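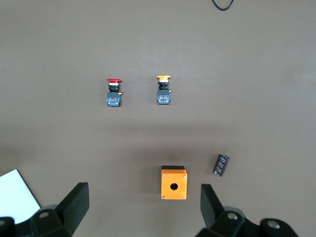
# The Notholm 19 Cabin Bag

A wheeled carry-on for people who fly often enough to have opinions about it. Made by Sfeir, in our workshop in Mivville, and sold from this page and from the shop downstairs.

The Notholm 19 is a small suitcase. It holds clothes, rolls in the direction you are walking and goes in the overhead locker with the wheels facing out. We mention this early, as the last cabin bag we were sent to look at had a built-in scale, a tracker, a stool and a charging port for a battery you weren't allowed to take on board.

The 19 is the capacity in litres of the main compartment with the lid zipped and nobody sitting on it. Other makers measure theirs differently, and we wish them well.

## What you get

- One main compartment with two straps that cross in the middle and do hold things down
- A front pocket for passport, boarding pass and the pen you'll need for the landing card
- A shoe bag, removable, washable, and better for the next trip if you do wash it
- Four wheels, each held on by a single bolt, so you can change one yourself on a hotel bed
- A handle with two heights: most people, and Hjørdis

Hjørdis Åberg designed the frame and is taller than the airline industry would like. The upper setting is hers. She tested it on the long walk between the car park and departures at Patusus, where the moving walkway has been due back in service since January, and came back with a list of complaints we spent the spring fixing.

## Will it fit?

Probably. Airlines change their allowances whenever they fancy, and the metal cage at the gate has its own views. Measure the bag packed, wheels and handle included, and check against your ticket before you leave the house. The front pocket is where people come unstuck: two paperbacks and a bag of duty-free fudge will turn a legal bag into a chargeable one.

If you're travelling on the very cheapest fare, the sort that lets you bring yourself and a light coat, you want our under-seat bag instead. The Notholm 19 will not go under a seat. We have had letters.

## At security

The lid opens flat to one side, so your liquids and laptop can come out without your socks joining them in the tray. There is a separate sleeve for the clear bag, right at the top. Some airports no longer ask for either to be taken out. Others do, often at the opposite end of the same journey, so pack for the stricter of the two.

The corners are rounded and the shell comes in dark green or a mustard that Gisela Cáceres, who runs the repair bench, calls "easy to spot and hard to love". The mustard outsells the green. Gisela owns a green one.

## Care and repairs

Wipe the shell with a damp cloth. Don't use anything that smells of lemons, which dulls the finish. Grit gets into the wheels on cobbles, so turn the bag over now and then and pick out whatever part of the old town has come home with you.

The shell, handle and zips are guaranteed for 5 years. Wheels are guaranteed for two, on the grounds that we've seen what people do with kerbs. Send the bag to the repair bench empty, please. Gisela has a drawer of unclaimed adaptors and no room for more.

Damage caused by an airline should be reported at the baggage desk before you leave the arrivals hall. Get the reference number in writing and send us a copy with the bag, and we'll write you a repair estimate to pass on.

## Ordering

Item: Notholm 19 Cabin Bag
Colours: dark green, mustard
Spare wheel set: sold separately, bolts and key included
Spare shoe bag: also sold separately, mostly to people who didn't wash the first one

We make 800 of these a year and stop when we get there. At the time of writing 67 are left, nearly all of them green. Orders placed before noon leave the workshop the same afternoon. Unused bags can be returned within a month, and a bag with sand in it counts as used.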